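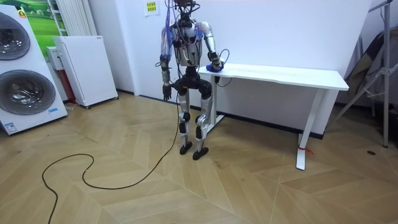
June, Wednesday, 5 p.m.
Minutes issued by the Secretary, Jeltstead Rooms

The meeting considered the care of the tables in the Cercombe room. It was reported that complaints had been received of marks left on the tops between bookings. Members agreed that the white rectangular table should be wiped down with a soft blue cloth of the kind in use at present, and that scouring pads should be withdrawn from the cupboard. The wooden floor was to be swept along the planks after each booking and was not to be washed with standing water.

The Secretary drew attention to writing on the table top, where the word ROBOT had been put in capitals, and to grey smudges near it. It was noted that a folded towel should be left out for hirers.

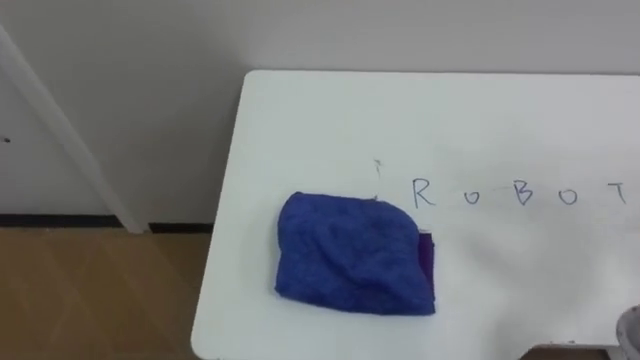
Tăng asked whether hirers might be charged for the removal of writing, as was done in the other rooms. The meeting did not favour a charge at this stage. It was agreed that 2 bottles of Pralleo surface cleaner be bought and tried on a small area first, and that the outcome be reported to the next meeting.

A quotation of 178 pounds for a new table top was received and left on file.

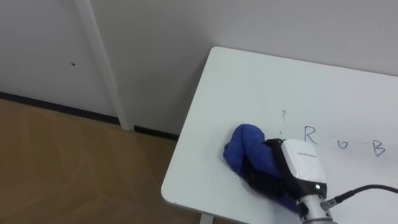 The meeting further resolved that paper be supplied to all hirers, and that the booking form be amended to state that nothing should be written directly on the furniture. The amended form would apply to new bookings only. The meeting closed at 6.15 p.m.

Comments (2)

Pat_J: Will the old forms still be accepted at the desk?

Lowfield: Please try the cleaner underneath first. We lost the shine on ours.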